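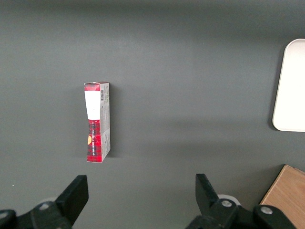
Small carton with a red plaid print on a gray tabletop, with a white tray at right.

RUSTHOLM PACKAGING SWAP RETURNS TO DERWOOD HALL IN NOVEMBER

DERWOOD – Households with a drawer full of small empty cartons can bring them to Derwood Hall in November, when the Rustholm Packaging Swap opens for its fourth season. Doors open Sunday at 10 a.m. and admission is free.

The swap collects small cardboard boxes and passes them on to people who can use them again. Last season visitors handed in 813 boxes. Most went home with home sellers, model makers and teachers, and the remainder went to paper recycling.

Boxes do not have to be in perfect shape. Creased panels and bent corners are accepted as long as the cardboard is dry and clean. Printed cartons are welcome, including those with plaid, floral or holiday patterns, which were the first to go last year. Boxes with a blank label area are also in demand for storing seeds, screws and craft supplies.

Visitors are asked to empty every box before they arrive and to cover or cut out any address label. Pharmacy cartons should have personal details removed. Greasy food boxes and anything with a plastic lining cannot be taken.

At the sorting tables, boxes are grouped by length and placed on trays for visitors to look through. Each household may take up to 24 boxes. Larger requests from schools can be made at the front desk after 2 p.m.

New this season is a repair table supplied by Cosgrove Paper Goods, with glue, paper tape and bone folders for flattening creases and closing split seams. Storage shelving is on loan from Mutedus, the Derwood furniture workshop.

Derwood Hall has step-free access from the parking lot. Drop-off before the event is available at the side entrance during regular hall hours.

Contact: Rustholm Packaging Swap, press desk, Derwood Hall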